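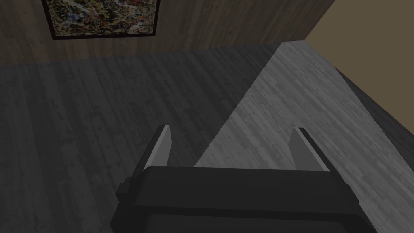 Ornix Sound and Light Residency: Frequently Asked Questions

What is the residency?
Ornix offers artists working with sound, projection and interactive media a period of supported studio time, ending in a public showing. The programme is led by Efthymia Katsaros and is open to individuals and to groups of up to five.

Who may apply?
Applicants must be aged 18 or over and must not be enrolled on a full-time course during the residency. Previous exhibitions are not required. Artists who have held a residency with us before may apply again after a gap of five years.

What should an application contain?
Please send a written proposal, a short account of past work and a technical list. A summary of no more than 200 words should be placed at the top of the proposal – this is the text the selection panel reads first. Links to video or audio are accepted, provided that they do not require a password.

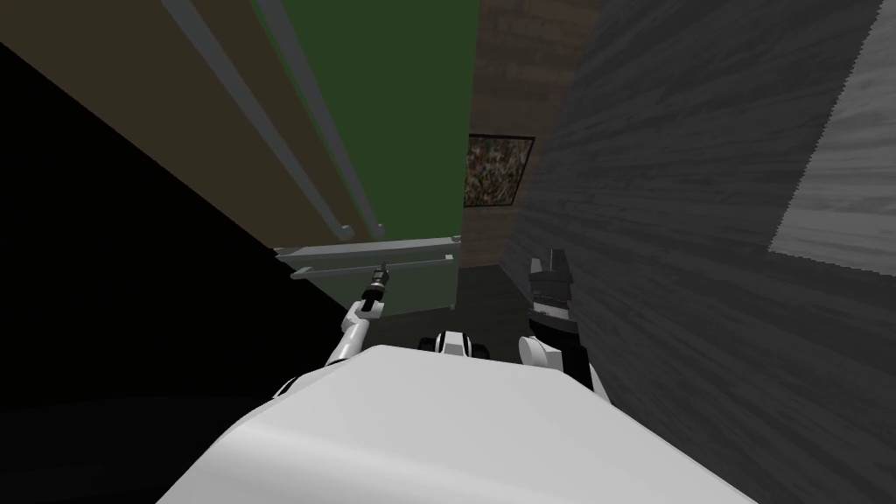
Proposals may be submitted in English or Greek. Work in progress is welcome, but applicants should state clearly which parts are finished.

How are artists selected?
Applications are read by Rafail Mitsotakis-Vlachou and Despina Economou, together with one outside reader who changes each year. Shortlisted artists are invited to an interview, in person or online. Decisions are sent by email in December, and we regret that individual feedback can be given only to those interviewed.

What equipment is available?
Projectors, loudspeakers and a small number of computers may be borrowed free of charge. Requests should be sent to Vangelis Gkikas before the residency begins. Consumable materials are paid for by the artist from the production grant.

When may the studios be used?
Studios are open daily until 11 pm. Sound tests at full volume must be booked in advance.

Who owns the finished work?
The artist retains all rights. Ornix asks for permission to record the showing and to keep a copy in its archive – any other use is agreed separately in writing.

Can access costs be met?
Yes. These are paid in addition to the grant and are not seen by the selection panel.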